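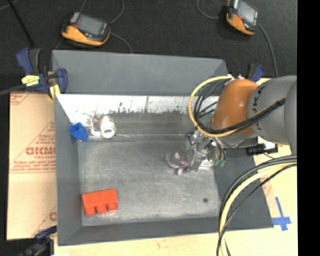 Hi! I'm Bríd Coughlan, and my job is helping robots and people share a room without anybody getting hurt. I love it, and I get asked about it a lot, so let me tell you how it works.

A robot arm is strong, but it doesn't know you're there unless something tells it. So before anyone switches one on, we have rules. Lots of them! The safety book at Lundero, where I work, is 200 pages long (I've read it twice, and yes, I had snacks).

My favorite rule is the easy one: hands out of the bin while the arm is on. Say a toy block falls over and you want to stand it back up. Nope! You stop the arm first, then you reach in. Even if it's been sitting still for ages, it could just be waiting for its next turn.

Then there's the big red stop button. Every robot at Lundero has one close by, and anyone can press it, even a visitor. You will never get in trouble for pressing it. I once pressed it because I heard a funny squeak, and my boss, Cormac Brennan, said thank you!

Cables get their own rule. An arm bends and twists all day, so its cables need enough slack to move with it, but not so much that they snag on things. We check them every morning at 6, before the arm does any work.

And we clamp things down. If a bin slides even a little, the robot may reach for the wrong spot, because it thinks the bin is still where it used to be. Clamps are cheap and clever and I'm a big fan.

Do you have a rule for using scissors, or for riding your bike? Robot rules are the same kind of thing. Ask a grown-up to help you write one for a pretend robot in your kitchen. Mine would start with the cookie jar.

Last updated: April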